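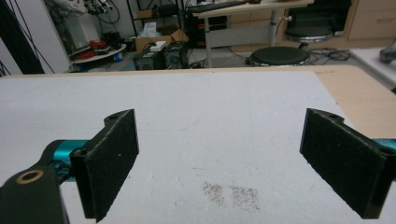
Robotics clubs ought to spend less time on robots. I have helped with the Sunday club at Reltlow for 2 years now, and the best work I have seen there was done by people holding a gripper in each hand and trying to pick up ordinary objects.

Most student competitions still reward the finished machine. A team arrives with something that drives, lifts and drops, the judges time it, and a score goes on the board. The Zeter cup works like this, and our club entered it twice. Both times the students spent the last month on wheels and batteries. The part that touches the object was an afterthought, and on the day it was the part that let them down.

This year Signe Torvik, who runs the club, set a different project. The students record themselves doing small household jobs with hand-held grippers, and the recordings are used later to train an arm. They keep a log of every attempt, good or bad. By the end of spring the log had 899 entries, and 264 of them were marked as failures. Some parents thought that was a poor result. I thought it was the most honest piece of school engineering I had read.

A cap is a good example of why. Anyone can take a cap off a stand, and few of us could say how we do it. With two stiff fingers you have to decide where to hold it, how hard to squeeze, and what the other hand should be doing in the meantime. The cloth folds and the stand can tip.

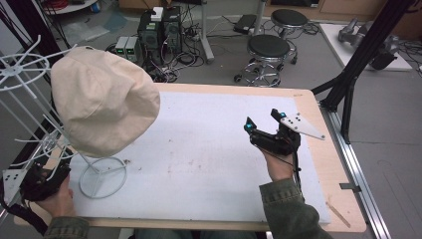

The cap and the wire stand, with a gripper in each hand.

There are fair objections. The work is repetitive, and roughly a third of the group asked in the first term when they would get to build something. Recording does not teach soldering or gearing, and a student who wants those should get them. The Nygård group across town does a good build course and I would send anyone there. It is also harder to show off. A log does not draw a crowd at an open evening.

But the students who stuck with it now argue about things I never heard them argue about before: whether an attempt that ended well but started badly should count, and whether two people doing the job differently helps or confuses the training. Those are real questions, and they came to them by doing the job over and over.

The Plomex grant form comes round again in August, and it asks for a list of robots built. I would like it to ask for the log as well.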